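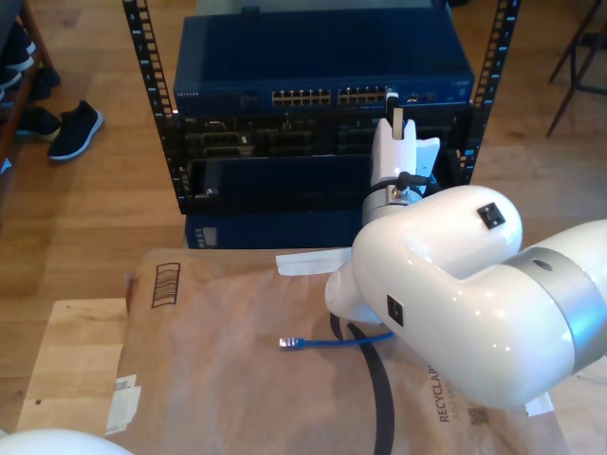 Chapter 4
Buying in a patching robot: what is on offer and how to judge it

Most readers will meet their first patching robot as a quote in an inbox. A price, a PDF, a video with music on it. Somebody above you wants a yes or no before the end of November and you have never had an arm anywhere near your racks. So this chapter starts with the offer and works back to the machine.

We use one kit all the way through, the Dolia arm kit sold by Vinance. Chosen for two reasons. It is sold in the small sizes that colleges and branch offices can afford, and Lorna McIver's team kept proper notes when they had it on trial. Other kits differ in the details. The questions are the same.

By the end of the chapter you should be able to read a supplier's offer line by line, set up a fair trial on your own bench, and write the one-page report that goes to whoever signs. You will need the cable terms from Chapter 2 and the gripper section of Chapter 3. If you skipped Chapter 3 go back, at least for the part on finger width.

4.1 What the work is

Patching is moving network cables. One end comes out of a port, goes into another port, or a new cable goes in where there was none. A person does it in seconds and thinks nothing of it. Watch closely next time. The hand finds the plug by feel, the thumb presses the latch, the other fingers hold the neighbours out of the way, and the eye is mostly on the label. Four jobs at once.

An arm has to be given each of those jobs seperately. Find the port. Come in straight. Press the latch or hold it down. Don't drag the cable next door. And then the part that beginners forget, the slack. A cable is fixed at the far end and it pulls back. An arm that seats a short loose lead very nicely can miss by half a port when there is a metre of cable hanging off the plug.

Terms for this section, learn them now:

Seating. The plug fully home, latch closed.
Half-seat. The plug in, the latch not closed. The link light may still come on. This is the dangerous one.
Snag. Any contact with a cable that is not the one being moved.
Hand-back. The arm stops and asks for a person.

A hand-back is not a failure. Suppliers often count it as one thing in the brochure and another in the contract. Check.

4.2 The offer

Vinance sells Dolia three ways. Outright purchase, a yearly lease, or a day service where their own engineer brings the arm, does the job and takes it away again. Nektarios Dimitriou, who looked after buying for McIver's team, asked for all three on the same sheet with the same list of ports. Do this. Three offers on three different sheets cannot be compared and some suppliers know it.

In the box, under purchase or lease: the arm, a two-finger gripper, the control unit, a mounting plate, one set of spare finger pads, and the setup software. Not in the box: a table, a rack, any cable, and the training day. The training day was on page 17 of the terms. Read to the end of the terms.

Things to ask of any offer, before price:

Which switch models has it been tried on, and who tried it.
What does the arm do when the latch is broken. Plenty of old cables have no latch at all.
How much clear space does it want in front of the rack.
Does it need the rack moved, or can it be brought to the rack.
Who may stand next to it while it runs.
What does it cost when you don't use it.

That last one caught McIver's team out. The lease runs whether or not any cables move, and most months very few do.

4.3 The trial

Never trial on live equipment. Take an old switch, an open rack, a box of cables you don't mind losing. A table at the right height. It does not have to look like a data centre and it is better if it doesn't, a supplier's demo room is always tidier than your own place will be.

The team's plan was simple. Milagros Condori wrote the moves on cards and shuffled them, so neither the supplier nor the team could pick the easy ports first. Orlando Llanos ran the arm. Lizeth Agudelo checked every plug afterwards by tugging it, whatever the software said. They did 745 moves over the trial period.

Results, from the notes:

Hand-backs: 35.
Half-seats found by the tug test: 17.
Half-seats reported by the software: 4.

Look at the second and third lines together before reading on. The arm's own report missed thirteen half-seats. In the software all thirteen were green. With no tug test they would have gone in the report as good work and the team would have signed.

The hand-backs were mostly fair. Bottom row ports, where the cable above hung down across the opening. Llanos wrote in the margin, "I would of asked for help there too." Condori's note is less kind and says the arm asks for help too late, after it has already pushed twice.

Vinance were sent the numbers. They replied with a new setting for the push force, and the team ran the worst cards again. Half-seats went down. Hand-backs went up. You will see this trade in nearly every kit you test and section 4.6 comes back to it with a worked sum.

4.4 A second product for comparison

Bermúdez sell a cheaper unit called the Flitel. No arm as such, a carriage on two rails that bolts across the front of the rack. It only moves up, down and sideways, so it comes in straight every time and half-seats are rare. But it stays on the rack. You can't take it to another one without an hour of unbolting, and it blocks the front when a person wants to get in.

McIver's summary of the pair, which went to her manager more or less as written: "If we had one rack that changed every day I'd take the Flitel. We have many racks that change once a month. For us it's the Dolia on the day service, and we do our own tug test." They did not buy either outright.

Note how short that is. The manager's whole job is to agree or not. Your own report at the end of this chapter should be no longer than a page and the recomendation goes at the top, with the numbers under it.

4.5 Before you start the practical

Bench clear except for the job. Arm's stop button within reach of the person running it, and a second person who knows where it is. Cables for the trial marked with tape so they don't wander back into stores. Sleeves up, lanyards off. Write your cards before the arm is switched on, not after you have seen what it is good at.

Keep the sheet as you go. A result remembered at lunch is not a result. Note the port, the cable length, what the software said, what the tug said. If somebody helped the arm by holding a cable aside, write that down too, it counts as a hand-back however quickly it was done.

Work in pairs and swap halfway. The checker should not see the software's screen until the tug is done.

Related sections
Chapter 2: Cables, plugs and latches
Chapter 3: Grippers and finger width
4.6 Push force, half-seats and hand-backs: a worked sum
4.7 Reading a lease
Practical sheet 4A: Move cards
Practical sheet 4B: One-page report
Chapter 5: Fitting an arm into a working day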